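Notes pour l'intervention, atelier Durotano, 25/4/18
Démonter et trier un vieux PC de bureau

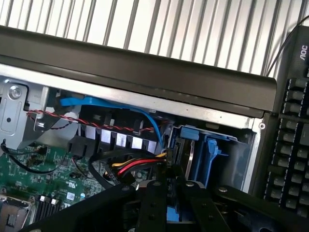 Se présenter, remercier Wakana Noguchi pour la salle. Durée : 9 minutes, questions à la fin.

1. Avant d'ouvrir. Débrancher l'alimentation, appuyer une fois sur le bouton de marche, poser le boîtier sur le côté. Rappeler que les bords de tôle coupent.

2. Les câbles. Commencer par la nappe SATA bleue, qu'on suit sous le rail du haut jusqu'à la zone des disques. Tirer sur le connecteur, jamais sur le fil. Faire passer un câble dans le public.

3. Les disques. Berceau en plastique bleu, support en métal argenté tenu par une grosse vis. Garder les vis dans un bocal par machine. Insister : le disque part à l'effacement avant tout le reste.

4. Le tri. Trois bacs : métal, plastique, cartes. Le clavier va à part, on le teste d'abord.

Chiffres : 310 machines reçues depuis septembre, 81 remises en service avec Hoshino. Le reste part chez Jondommont.

Laisser la fiche de démontage à l'entrée. Prochaine séance : les alimentations.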